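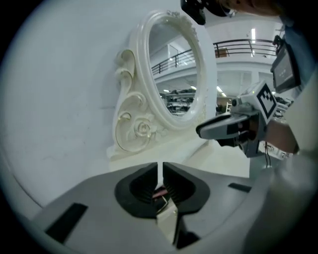 4.2 保留物品的分类与“用途”的含糊

搬入较小住所时，物品的去留很少按用途一次定下来。Junach 地区的 134 户受访家庭在填写清单时，都被要求为每件保留下来的物品选定一个主要理由，可选项包括“日常使用”“纪念”“可能转赠”“有价值”和“说不清”。清单共登记 634 件物品，大件家具、厨房用具和床上用品归类时争议不大，难处集中在梳妆和陈设一类的小件上。带装饰的台镜就属于这种情况：图 2 中的白色椭圆镜立在白色台面上，顶部有凸起的花饰，左侧是卷曲的涡形支架，靠近底部处有一朵玫瑰。照清单的定义，这样的镜子可以归入“日常使用”，也可以归入陈设，填表人选哪一项，往往取决于它在新住所里准备放在哪个房间。第一轮编码时，两名编码员对这类物品的判断经常不同，因此我们在第二轮里把“用途”拆成了“现在的用途”和“填表人所说的用途”两栏。

拆分之后，分歧明显减少，但并没有消失。剩下的分歧大多来自访谈录音与清单文字不一致。有的受访者在清单上写“日常使用”，谈话中却说那件东西放在柜子里很久没有拿出来过；也有人写“纪念”，而同一件东西每天早上都在用。Hughes 在整理 Radden 一组的录音时提出，填表时有无家人在场可能影响措辞。我们重新核对了这一组的访谈记录，发现子女在场时，“日常使用”一项出现得更多。由于在场情况不是随机安排的，这里只把它作为一个需要注意的倾向列出，不作因果解释。

“可能转赠”一项的含义同样不稳定。设计问卷时，我们设想的是受访者已有明确的接受对象，实际填写时，这一项常被用来推迟决定。一位住在 Radden 的受访者在表上把一套茶具列为“可能转赠”，问到打算给谁，她回答说：“先这么写着，到时候看谁来。”类似的回答在其他组里也有。若按字面统计，会高估物品在家庭内部流动的程度。Voyle 建议在该项后面增加一个问题，询问接受者是否知情。修订后的问卷采用了这一建议，不过修订时 Pritchard 组的访谈已经结束，该组缺少对应数据，表 3 中以短横线表示。

转赠的对象也需要说明。本研究把同住或不同住的子女、兄弟姐妹和侄甥都计为家庭成员，邻居和旧同事计为非家庭成员。对于长期由邻居照看的受访者，这一划分与他们自己的说法有出入，有人坚持把邻居写在“家里人”一栏。我们保留了原始填写，分析时另设一个变量记录关系类别。两种口径下的结果方向一致，正文采用后者，前者见附录 B。

物品的来源对去留有一定影响，但不同类别之间差别很大。继承所得的家具被放弃的比例高于受访者自己购置的家具，主要原因是尺寸。旧式衣柜和餐柜进不了新住所的门，或者进去之后挡住暖气片，这在 Enorent 建造的公寓里尤其常见，该处走廊在入户门后有一个直角转弯。继承所得的小件则相反，多数得以保留，即使受访者并不喜欢它们。有几位受访者明确表示某件摆设“不好看”，随后又解释为什么不能扔。访谈提纲原本没有涉及审美评价，这些话都是在谈到别的问题时顺带说出的，编码时统一记入备注栏。

时间安排也影响了清单的内容。多数家庭在搬迁前 7 周收到清单，填写进度却很不均匀。厨房和卧室通常最先完成，阁楼和储藏间留到最后，有些直到搬家公司上门仍是空白。August 前后搬迁的家庭填写得相对完整，受访者提到的原因是亲属正在休假，可以帮忙整理。其他时段搬迁的家庭更多依靠电话商量，清单上的涂改也更多。涂改本身提供了一些信息：从“保留”改为“放弃”的条目多集中在家具，从“放弃”改为“保留”的条目多集中在书信、照片和台面上的小件。我们把最后一次填写视为有效记录，同时保留了涂改痕迹的扫描件。

还有一类物品没有进入清单，但在回访中多次被提到，即受访者以为已经处理掉、搬入后又在箱子里发现的东西。回访提纲把它们称为“随箱物品”。对这类物品，受访者给出的理由通常很短，有人只说“既然来了就留下”。它们没有经过选择，严格来说不符合本研究对“保留”的定义，因此未计入总数。不过从住所内的实际摆放来看，随箱物品和经过挑选的物品混在一起，外人很难分辨。后续研究若只依靠入户观察而没有搬迁前的清单，应当考虑到这一点。

编码员之间的一致性按类别分别计算，结果见表 4。家具类最高，文件与照片类次之，陈设小件最低。对一致性偏低的类别，我们没有强行合并，分歧条目由 Voyle 和 Hughes 共同听取录音后裁定，仍无法裁定的归入“说不清”。这样做会使该项的数量略高于受访者自己填写的数量，4.3 节讨论房间布局与物品去留的关系时，凡涉及该项的比较都同时给出裁定前后的结果。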